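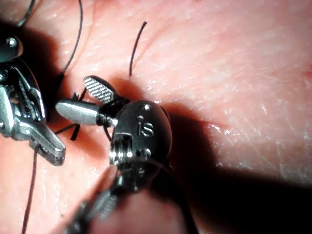 2. Placing the Puro lamp and setting the light

Before you fix the lamp to the table, please think about which work you will do under it and from which side your hands will come. Most complaints we receive about poor light are in fact about glare. A slightly glossy surface with fine creases, such as the pink one shown with the suture thread, sends the light back as small white glints, and the eye goes to these glints first. Paper and cotton do this very little. Varnish, wax, wet clay and polished metal do it a lot, so the position of the lamp matters more for them.

2.1 Fixing the clamp

1. Choose a straight table edge with no rounded profile. The clamp must lie flat on the top side.
2. Put the felt pad between the clamp and the table top.
3. Turn the hand screw until the clamp does not move when you push it with your palm. Do not use pliers.
4. Insert the arm into the clamp from above and let it go down until you hear a click.
5. Lead the cable along the back of the arm and close the cable clips.

Caution: The arm has a spring under tension. Keep one hand on the lower part when you remove the transport band. Do not cut the band with a knife, open the buckle.

Caution: The lamp head weighs 700 g. Do not fix the clamp to glass tables or to shelves which are only laid on brackets.

2.2 Height and angle

1. If you write with the right hand, place the lamp on the left side. If you write with the left hand, place it on the right side.
2. Bring the lamp head to 47 cm above the work. The mark on the arm helps only if your table is level.
3. Switch on with the front button and choose the middle brightness.
4. Sit as you normally sit. Tilt the head away from you until the bright spots leave the place where you look.
5. Tighten the joint knob.

Note: If you change your chair, repeat steps 2 to 5. Customers often forget this and think that the lamp has become weaker. 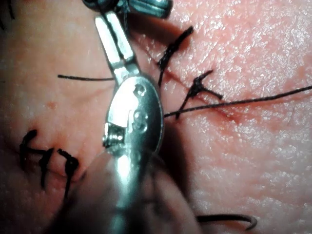
Can I use the Puro together with the ceiling light?
We recommend it, because a dark room behind a bright table makes the eyes tired. Use a ceiling light of similar color if possible, and avoid one that stands directly behind your head.

2.3 Brightness and timer

Press the side button one time for the timer. The lamp then switches off after 30 minutes, and before this it becomes darker slowly, so you have time to put down your tool. To stop the timer, press the same button again. The lamp remembers the last brightness, also after it was unplugged. It does not remember the timer.

For dark materials increase the brightness in small steps and wait a moment after each step. With white paper the lowest level is usually enough.

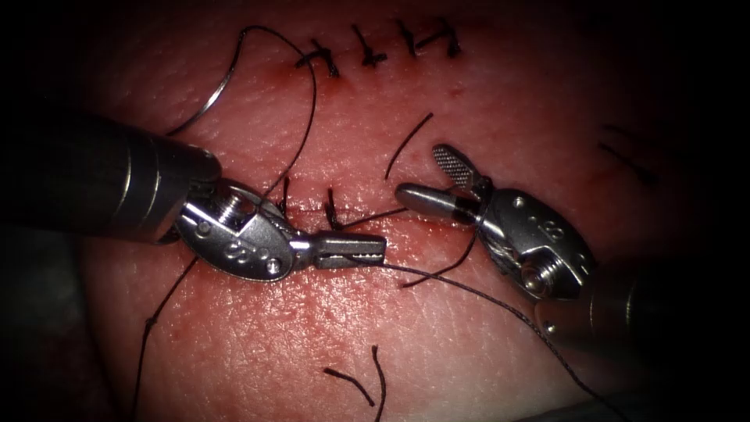
For materials with a mixed surface, part matt and part shiny, set the angle for the shiny part first and only then correct the brightness for the matt part. In the other order you will do the work twice.

2.4 Diffuser

The diffuser Kakon is supplied in the box. It is the white sheet with the small hooks.

1. Switch off the lamp and let the head cool down.
2. Hang the hooks on the side with the Wikonex sign.
3. Press the opposite side until it is flat.

Clean the diffuser with a soft cloth and lukewarm water. Alcohol makes it yellow.

Text of this section: Cengiz Akyol. Last change in January: new drawing number for the clamp, step 5 in 2.1 added.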